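Diese Website verwendet Cookies. Mit der weiteren Nutzung stimmen Sie dem zu. [OK]

Trera-Luftentfeuchter: Aufstellen und erste Inbetriebnahme 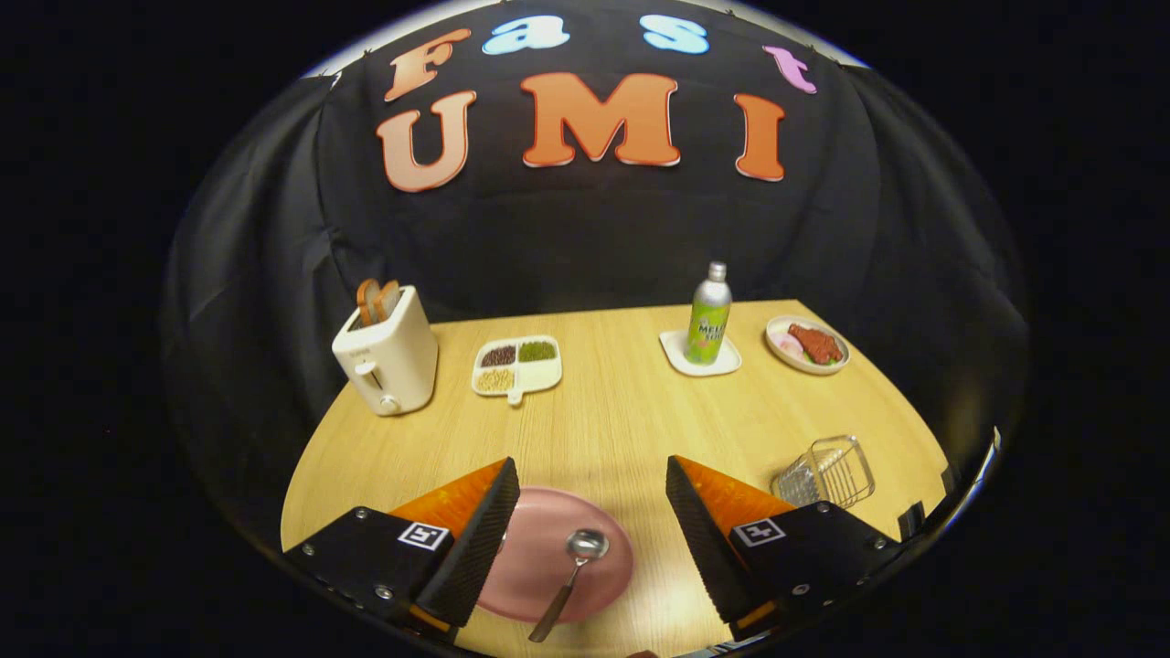
Abschnitt 2 gilt für Keller und Waschküchen. Die Werksangabe „bis 200 Quadratmeter“ glaube ich erst, wenn ich sie messe.

1. Gerät senkrecht stellen und zwei Stunden stehen lassen.
2. Tank bis zum Anschlag einschieben.
3. Fenster schließen, Zielwert 55 Prozent wählen.

Hinweis: Die Automatik schaltet angeblich bedarfsgerecht. Ein separates Hygrometer daneben schadet trotzdem nicht.

VORSICHT: Keine Mehrfachsteckdose verwenden. Vor dem Leeren den Netzstecker ziehen.

Drucken | Per E-Mail senden

Kommentare

paucar_keller: Meldet bei mir ständig E2, Tank ist aber leer.

Sepehr Azimi: Schwimmer prüfen, der klemmt gern. Und 449 Euro finde ich dafür happig.

waschfrau: Läuft seit Januar. Ob es was bringt?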